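Liste : edition-jeunesse
Objet : Re: Albums premières lectures, vente numérique et bibliothèques
À : la liste

Bonjour à toutes et à tous,

Je réponds au message de juillet sur les premières lectures en numérique, que je recopie en partie plus bas pour ceux qui ne l'auraient plus.

> Nous avons chez Orellana une série de premières lectures, niveau
> CP, qui marche correctement en papier. On nous propose de la
> mettre en numérique avec lecture audio. Quelqu'un ici a-t-il
> franchi le pas ? Ce qui m'intéresse : le format retenu (maquette
> fixe ou texte recomposable), le prix de vente par rapport au
> papier, et ce que disent les bibliothécaires. Nous avons peur de
> perdre la mise en page, qui compte beaucoup à cet âge : une
> phrase par page, toujours au même endroit sous l'illustration.

Chez Makutora nous avons fait l'essai avec la série Trovham, le petit blaireau qui ne veut pas dormir, pour les cinq à sept ans. Nous avons publié 20 titres en papier et nous en avons passé 2 en numérique pour commencer, le premier et celui de la rentrée.

Sur le format : maquette fixe, sans hésiter. Nous avions d'abord fait un essai en texte recomposable et le résultat était mauvais. Dès qu'on agrandit les caractères, la phrase passe à la page suivante et l'enfant lit le texte d'une image qu'il ne voit plus. En maquette fixe, la phrase reste à sa place. L'inconvénient est connu, sur un téléphone c'est trop petit. Nous l'indiquons dans la notice de vente, et les parents lisent sur tablette. 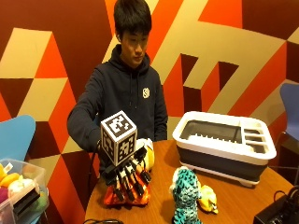
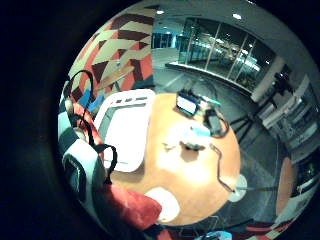 Sur l'audio : nous avons fait enregistrer le texte par une comédienne, lentement, avec un silence à chaque changement de page. Le surlignage mot à mot est ce qui a pris le plus de temps. Il faut caler chaque mot à la main, les liaisons posent problème (où s'arrête « les » dans « les oiseaux » ?) et nous avons dû reprendre le premier titre en entier. Prévoyez-le dans le devis. Prévoyez aussi de relire les contrats : les nôtres, pour les plus anciens, ne parlaient pas de l'enregistrement sonore, et il a fallu un avenant avec l'autrice et un autre avec l'illustratrice.

Sur les ventes : 1 897 exemplaires numériques pour le premier titre et 600 pour le second, qui est sorti plus tard et sans promotion. Le premier a passé un mois à prix réduit, et la plus grande part des ventes vient de là. Une fois revenu au prix normal, il se vend peu mais régulièrement. Je n'ai pas constaté de baisse du papier sur ces deux titres. Je ne peux pas dire non plus que le numérique ait fait monter le reste de la série.

Pour le prix, nous sommes un tiers en dessous du papier. Un libraire nous a reproché d'être trop bas, des parents nous ont écrit que c'était trop cher pour un livre de vingt-quatre pages. Nous n'y avons pas touché.

Côté bibliothèques, les retours sont partagés. La médiathèque de Masgate a pris les deux titres et s'en sert en petit groupe, avec le livre papier à côté. D'autres nous ont répondu que leur offre de prêt numérique concerne surtout les adultes et que les albums n'y sortent pas. Elles demandent toutes la même chose : pouvoir couper la voix. Chez nous le bouton est dans un menu et personne ne le trouve, nous allons le remettre en première page.

Une remarque sur le niveau de lecture. Dans le papier nous l'affichons au dos, avec une pastille de couleur. En numérique, le dos n'existe pas et la vignette de couverture est minuscule. Nous avons ajouté le niveau dans le sous-titre, ce qui alourdit les fiches mais évite les achats par erreur.

Je peux envoyer hors liste le cahier des charges remis au prestataire et le modèle d'avenant, à adapter avec votre juriste. Si quelqu'un a trouvé un outil correct pour caler les liaisons, je suis preneur.

Bien cordialement,

Le service éditorial jeunesse
Makutora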